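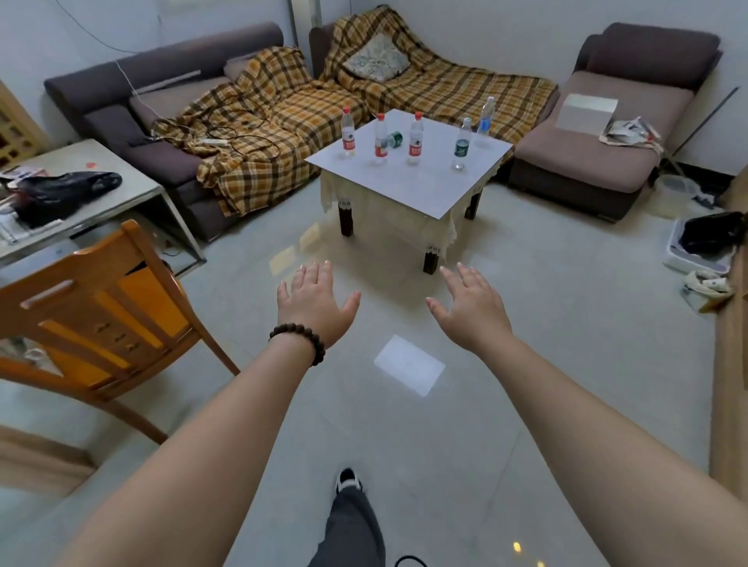 Lace cloth under a glass or board top – yes or no?

plidville_raj
Mum gave me a lace tablecloth for our little square coffee table. I've got a flat white top sitting over it, so just the edges hang down. My sister reckons it looks fussy. Keep it?

ChunHung31
Keep it! Cream lace with dark legs is lovely. I'd worry more about the cables on the couch, mate.

vasiliki_c
Disagree, sorry. Lace and a plaid blanket is too much pattern for a small room. Pick one.

plidville_raj
The blanket stays, the couch is a dull colour without it. Cables are on my list for September.

yutong512
Vasiliki, it's a lounge room, not a showroom. Ours has had lace on it for 20 years.

vasiliki_c
Fair enough, but I'd still try a plain cloth for a week and see.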